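# Chapter 13: Bed Coverings and Their Care

The bed is usually the largest single piece of textile work in a home. In a guest house it may also be the item that visitors notice first. This chapter introduces the coverings used on a made bed, the order in which they are laid, and the care each one requires. Students who completed the unit on table linens in September will recognize several of the fiber terms.

A covering is described by its construction as well as by its fiber. A quilted bedspread consists of two outer layers of cloth with a filling between them, held together by lines of stitching. Where the stitching is close, the filling rises in small raised sections. The outer edge may be bound, hemmed, or finished with cord.
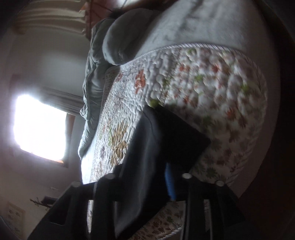

**Figure 13.1.** Quilted bedspread with white twisted cord piping, with a grey comforter and a plush blanket.

Piping should be inspected whenever the bedspread is laundered. Run the edge between thumb and finger and mark any place where the stitches have opened. Loose piping is repaired by hand before the next wash. Plush blankets are washed separately, as they shed lint onto printed cloth.

## Laying the Bedspread
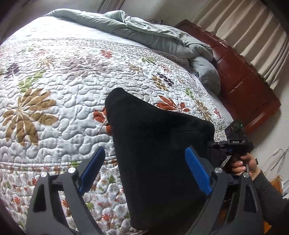 A bedspread is centered before it is smoothed. The worker stands at the foot, takes both corners, and adjusts the cloth until the drop is equal on the two long sides. Printed borders are a useful guide at this stage. Where small daisy-like flowers run in a band along the drop, as they do here, the band should hang level from head to foot. The comforter, bunched at the head of this bed, is folded or spread only after the bedspread lies flat.

The training house at Drirkdale records 800 bed changes in a term, and its laundry book is used for the exercises at the end of this chapter. Students at Hillbridge should use the copy held in the Lambert Room.

**Terms to learn:** drop, filling, piping, quilting, comforter.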